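Totbridge Greiftechnik
Startseite > Zubehör > Greifer Gosling > Schutz und Nachrüstung

Mundel Gelenkschutz für den Zweifingergreifer Gosling
Nachrüstsatz gegen das Einziehen von Fäden, Schlaufen und losem Gestrick

Preis: 239 Euro zzgl. MwSt.
Lieferbar ab Lager
Für Besitzer eines Gosling der ersten Bauform kostenlos, siehe unten unter „Kostenloser Umtausch“

Beschreibung

Wer diese Seite über unseren Rundbrief gefunden hat, weiß schon, worum es geht, und darf gern gleich zum Einbau weiterblättern. Allen anderen möchten wir in Ruhe erzählen, warum es dieses Teil gibt, denn es gehört zu einem Fehler, den wir selbst gemacht haben, und wir finden, dass man so etwas auf der Produktseite lesen können sollte und nicht erst suchen muss.

Der Gosling ist unser kleiner Greifer für leichte, weiche und unregelmäßig geformte Dinge. Viele von Ihnen setzen ihn an einem Zetlow-Arm ein, zum Aufräumen, zum Einsortieren, zum Greifen aus einer vollen Kiste, also genau dort, wo es bunt durcheinandergeht und kein Teil dem anderen gleicht. Dafür haben wir ihm lange, schlanke Finger gegeben, und damit die Finger schön weit aufgehen, sitzt das hintere Gelenk ziemlich offen. Bei Bällen, Würfeln und Dosen stört das überhaupt nicht. Bei einer Schlaufe aus dünner Schnur leider doch.

Was passiert ist

Im Juli meldete uns eine Werkstatt, dass der Greifer beim Ablegen „klemmt, aber nur manchmal“. Wir haben zuerst an die Fingerpolster gedacht (die werden mit der Zeit ein wenig klebrig, das kennen Sie vielleicht), haben neue geschickt und damit kostbare Wochen verloren, wofür wir uns bei der Werkstatt auch entschuldigt haben. Es kamen weitere Meldungen, und erst als uns ein eingeschickter Greifer auf dem Tisch lag und wir die hintere Abdeckung abgenommen hatten, sahen wir den Faden. Er hatte sich zweimal um den Gelenkbolzen gelegt und war zwischen Hebel und Gehäuse so festgezogen, dass wir ihn herausschneiden mussten.

Der Ablauf ist bei allen Geräten, die wir danach untersucht haben, derselbe. Ein Gegenstand mit Schlaufe, Aufhänger oder losem Faden wird gegriffen. Beim Schließen schiebt sich der Faden nach hinten ins Gelenk. Solange der Greifer geschlossen bleibt, merkt man nichts. Beim Öffnen läuft der Motor in seine Endlage und die Steuerung meldet „offen“, der Finger auf der Fadenseite bleibt aber auf halbem Weg stehen, denn die Kupplung gibt nach, wie sie es bei einer Überlast auch tun soll. Gemessen wird beim Gosling die Stellung am Motor und nicht am Finger. Die Steuerung glaubt also, das Teil sei abgelegt, und gibt die nächste Bewegung frei.

Und dann wird es unangenehm: Der Arm fährt mit dem Teil wieder los. Hängt es fest, etwa am Rand einer Öffnung, zieht er das mit, woran es festhängt. In einem Fall ist eine Sortierbox vom Tisch gefallen, in einem anderen wurde eine Decke samt Inhalt über den Kistenrand gezogen. Verletzt wurde niemand, und darüber sind wir sehr froh. Wir behandeln die Sache trotzdem als Sicherheitsmangel, weil eine falsche Rückmeldung „offen“ jemanden dazu verleiten kann, mit der Hand an den Finger zu gehen und am Faden zu zupfen. Bitte tun Sie das nicht! Wenn der Faden nachgibt, springt der Finger in seine Endlage, und zwar schnell.

Welche Arbeiten betroffen sind

Im Grunde alle, bei denen weiche und feste Teile zusammen in einer Kiste liegen. Reine Ballkisten sind unkritisch. Schwieriger sind kleine Figuren mit Aufhänger, Gestricktes, Netze und alles, was Fransen hat. Besonders ungünstig ist das Ablegen durch eine Öffnung, wie bei einer Steckbox, weil dort nach dem Loslassen wenig Platz ist und der Arm auf demselben Weg wieder zurück muss.
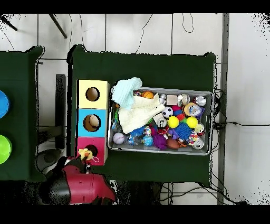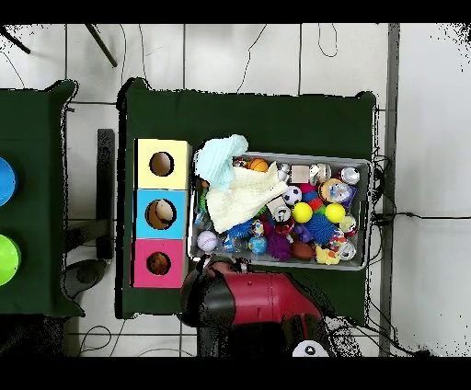
Sortieren aus der gemischten Spielzeugkiste, links daneben die drei Boxen in Gelb, Blau und Pink. Im ersten Bild hält der Greifer eine gelbe Ente, an der eine dünne weiße Schlaufe hängt.

Eine so bunte Mischung haben wir auch bei unseren eigenen Versuchen verwendet, und wir haben dabei gelernt, dass gestrickte Tücher fast noch tückischer sind als Schnüre. Eine Schnur sieht man. Eine einzelne gezogene Masche am Rand einer Decke sieht man in der Regel erst, wenn sie schon im Gelenk steckt. Wenn Sie also eine Decke oder Mütze zwischen den Bällen liegen haben und der Greifer daneben zufassen soll, zählt Ihre Kiste für uns zu den betroffenen, auch wenn das Gestrickte selbst nie gegriffen wird.

Was der Mundel macht

Der Mundel ist eine zweiteilige Haube, die sich von hinten über beide Fingergelenke schiebt, dazu eine weiche Lippe, die den Spalt zwischen Finger und Gehäuse in jeder Stellung schließt. Ein Faden, der nach hinten wandert, läuft über die Lippe nach außen ab und kommt gar nicht erst an den Bolzen heran. Das klingt einfach, hat uns aber doch eine ganze Reihe von Mustern gekostet. Die ersten Lippen waren so steif, dass der Greifer bei leichten Teilen sein Feingefühl verlor, und eine spätere war so weich, dass sie sich nach einigen Tagen selbst in das Gelenk gefaltet hat – das war dann ungefähr das Gegenteil von dem, was wir wollten.

Zum Satz gehören außerdem zwei kleine Fühler, die am Finger sitzen und dessen wirkliche Stellung erfassen. Sie werden an die freie Buchse des Gosling gesteckt. Mit der neuen Firmware meldet der Greifer erst dann „offen“, wenn Motor und beide Finger in der Endlage stehen. Tun sie das nicht, hält der Arm an und die Steuerung zeigt „Finger folgt nicht“. Ein Weiterfahren ist dann nur nach Bestätigung am Bediengerät möglich. Uns ist klar, dass ein solcher Halt mitten in der Schicht lästig ist. Eine Zeitverzögerung oder ein automatisches Wiederholen haben wir ausprobiert und wieder verworfen, denn jeder neue Öffnungsversuch zieht den Faden fester.

Lieferumfang

Haube links und rechts
Zwei Lippen, dazu zwei Lippen als Ersatz
Zwei Fingerfühler mit Kabel
Acht Schrauben mit Sicherungslack
Winkelschlüssel
Gedruckte Einbauanleitung und ein Warnaufkleber für das Gehäuse

Technische Angaben

Passend für: Gosling, erste und zweite Bauform
Breite über beide Hauben: 76 mm
Öffnungsweite der Finger: unverändert
Gewicht des Satzes: 30 g
Reinigung: feuchtes Tuch, kein Lösungsmittel
Freigegebene Arme: Zetlow, alle Ausführungen; andere auf Anfrage

Bitte beachten Sie die Breite. Der Greifer wird mit den Hauben hinten etwas kräftiger, und wer durch runde Öffnungen ablegt, sollte vor dem ersten Lauf prüfen, wie tief der Greifer dabei eintaucht. Meistens tauchen nur die Finger ein, dann ändert sich nichts. Bei sehr tiefem Ablegen muss der Ablagepunkt nach oben verlegt werden.

Einbau

Planen Sie eine gute halbe Stunde ein, beim zweiten Mal geht es deutlich schneller. Den Arm in Wartungsstellung fahren, abschalten und gegen Wiedereinschalten sichern. Danach die hintere Abdeckung lösen und mit einer Lampe in beide Gelenke schauen. Finden Sie dort Fadenreste, nehmen Sie eine spitze Schere und schneiden Sie in kleinen Stücken, ohne zu ziehen. Lässt sich der Finger anschließend von Hand nicht leicht über den ganzen Weg bewegen, bauen Sie bitte nicht weiter ein und schicken uns den Greifer, die Rücksendung übernehmen wir.

Ist alles frei, werden zuerst die Lippen eingesetzt (die glatte Seite zeigt zum Finger), dann die Hauben aufgeschoben und über Kreuz verschraubt. Die Fühler rasten hörbar ein. Beim ersten Einschalten fragt die Steuerung nach der Firmware und führt danach durch einen kurzen Abgleich, bei dem der Greifer leer sein muss und sich einige Male öffnet und schließt. Hände bleiben dabei bitte draußen.

Wenn Sie noch auf Ihren Satz warten

Nehmen Sie Teile mit Schlaufen und Fäden aus der Kiste oder schneiden Sie die Schlaufen ab, wo das geht. Gestricktes kommt in eine eigene Kiste, die vorläufig von Hand geleert wird. Stellen Sie die Rückzugsgeschwindigkeit nach dem Ablegen auf die kleinste Stufe. Und schauen Sie zum Schichtende ins Gelenk, auch wenn der Tag ruhig war. Bleibt ein Finger stehen: Not-Halt drücken, Arm abschalten und erst dann an den Greifer gehen.

Kostenloser Umtausch

Goslings der ersten Bauform erkennen Sie am offenen Gelenk und am glatten Typenschild ohne Punkt. Für diese Geräte liefern wir den Mundel ohne Berechnung, unabhängig davon, wann und wo Sie den Greifer gekauft haben. Es genügt eine kurze Nachricht mit der Seriennummer über das Formular auf dieser Seite. Für die zweite Bauform ist der Satz eine Empfehlung. Das Gelenk ist dort schon enger gebaut, und in unseren Dauerversuchen mit Schnur ist bisher kein Finger hängen geblieben, mit Gestricktem allerdings einmal, weshalb wir den Satz auch dafür anbieten.

Die Lippen sind Verschleißteile. Ein Paar kostet nach Verbrauch der mitgelieferten 21 Euro zzgl. MwSt. und kann einzeln bestellt werden. Getauscht wird, sobald der Rand ausfranst oder sich wellt.

Was der Satz nicht kann

Er schützt das Gelenk und sorgt für eine ehrliche Rückmeldung. Gegen eine Schlaufe, die sich vorn über die Fingerspitze hängt, hilft er nicht, denn dort öffnet der Finger ja vollständig und das Teil baumelt trotzdem. Prüfen Sie also weiterhin mit Kamera oder Waage, ob das Abgelegte auch wirklich abgelegt ist. An einer breiteren Fingerspitze, von der Schlaufen leichter abrutschen, arbeiten wir gerade.

Stand der Sicherheitsinformation: 21.01.25

Passendes Zubehör
Ersatzlippen für Mundel (Paar)
Fingerpolster weich für Gosling
Verlängerungskabel Fingerfühler
Einbauanleitung zum Herunterladen
Formular Kostenloser Umtausch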